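My silver bracelets have been living in a saucer on the windowsill since March, and last Tuesday I finally admitted that they had gone the colour of old teapots. I am not a careful owner of jewellery. I wear the same two or three things until the clasp gives up, and then I sulk, and then I put them in the saucer with everything else.

What set me off was a necklace. It's a fine chain with a little oval locket, bought years ago from the Ollero stall at Cemham market (if you know Cemham, it's the stall at the church end, next to the man with the cheese) and I wanted to wear it to a christening. I took it out of its pouch the evening before and it was tied in a knot so tight that it looked like a bead. I sat with it under the kitchen light from half past seven until gone nine, with two sewing needles and a drop of baby oil, and I did get it undone in the end, but by then I had found out that the ring holding the locket was nearly worn through. So I wore beads to the christening.

After that I went through everything I own. I tipped it all out on a towel on the bed, and I'm a bit ashamed to say it came to 193 pieces, if you count each earring as one, and I did, because so many of mine have no partner. There were 31 single earrings! I have been keeping them in the hope that the others would come home. Some have been waiting since before we moved.

The mending pile went to Ismail, the repair shop up the steps behind the library. I had always walked past it because the window is full of watches and I thought watches were all they did. They do chains, clasps, stones that have dropped out, the lot. A new ring for the locket and a new clasp on my mother's bracelet came to £35 together, and they gave both of them a clean while they were there. I had been dreading a much bigger bill and I walked home feeling quite rich, and then spent the difference on a bun.

The rest I cleaned myself, slowly, over several evenings. For plain silver I use warm water with a squirt of washing-up liquid and a very soft toothbrush, and then a polishing cloth once everything is properly dry. I don't put anything with pearls or glued stones into the water. I did that once with a pair of paste earrings and found the stones at the bottom of the bowl next morning, looking up at me. Pearls get a wipe with a damp cloth and go back in their own bag.

I also bought a jewellery box, after years of saying I didn't need one. It's a Zuvano, the flat sort with a lid and lined trays, and it has hooks along the back for chains so they hang separately. It was £20 in the sale. The hooks are a little close together for my liking, and the ring tray is stingy if you have anything chunky, but the chains have stayed apart for three weeks now — and for me that is a record. The bangles don't fit at all. They have gone on a mug tree, and they look rather nice there.

I still haven't decided about the single earrings. I've put them in an envelope for the moment. 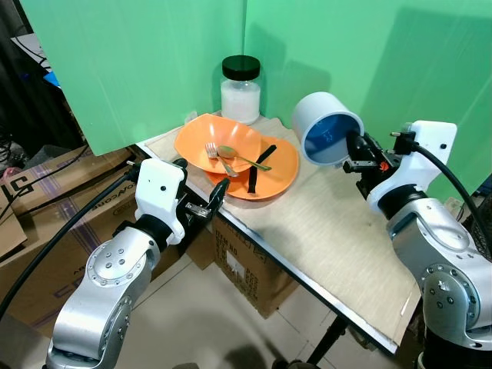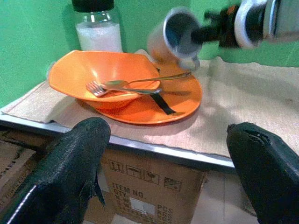 The orange dishes turn up in both of those. 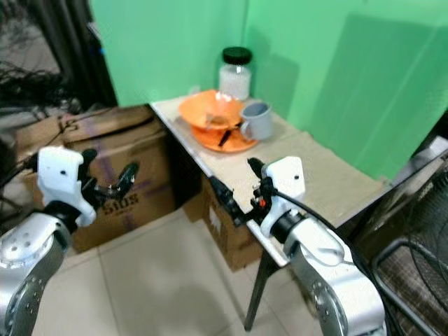 Maureen: I loved reading this with my coffee. Could you thread the odd earrings on to a long chain, as charms? I did it with some of mine, the ones with hooks, after closing up the hooks with small pliers, and I get asked where I bought it. For knots in fine chain, try talcum powder if you run out of baby oil. It takes a bit longer, but there's no grease to wash off afterwards. And do fasten the clasp before you put a necklace away, it makes such a difference.

I hadn't thought of charms! The envelope may be coming back out this weekend, then. I've got pliers somewhere, probably in the drawer with the batteries, and there's a long chain in the Zuvano box that I never wear because it catches on my buttons.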